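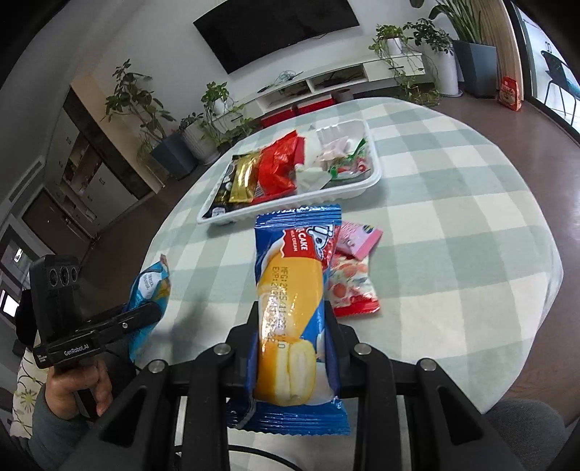 Snack trays for the break room: notes for the Plestmont office talk

Villads Briem, afternoon slot. Keep it under 20 minutes.

Opening. Say who I am and that I look after the shared rooms at Plestmont and Nellance. Between the two sites we put out 2,922 wrapped snacks last year. 1,342 of them were at Nellance, the smaller building. Pause for the Nellance people.

Main point. One tray per table. When packets lie around on the cloth, people stop seeing them, and the empties get mixed in with the full ones. Mention the wrapper survey from May, but don't read it out.

What goes on the tray. Cake rolls, wrapped bars, small candy. Long packets go in first, along the side. Small ones go in the space that is left. Check the EXP date before a packet goes down. Cake with cream filling gets checked twice.
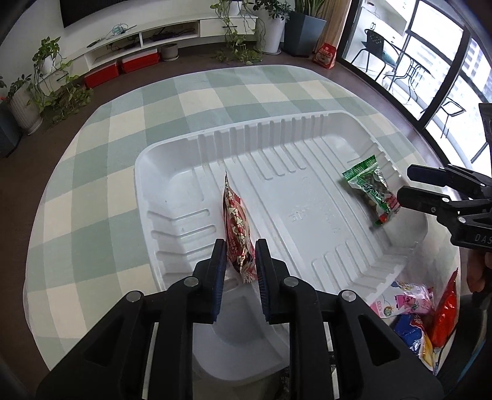 Slide 4. White tray with raised walls, a red and gold packet over the left part, a green and red one toward the right.

Talk about the tray itself. Raised walls matter on a round table. Grooves in the base collect crumbs, so rinse it at the end of the week and let it dry upside down.

Cost. 455 for the whole year at Ondell, trays included. Hviid asked for the split by room, and I have it on paper if anyone wants it.

Questions. Someone will ask about fruit. Fruit goes in a bowl, and the bowl is a separate budget line. Hand out the refill sheet before people leave.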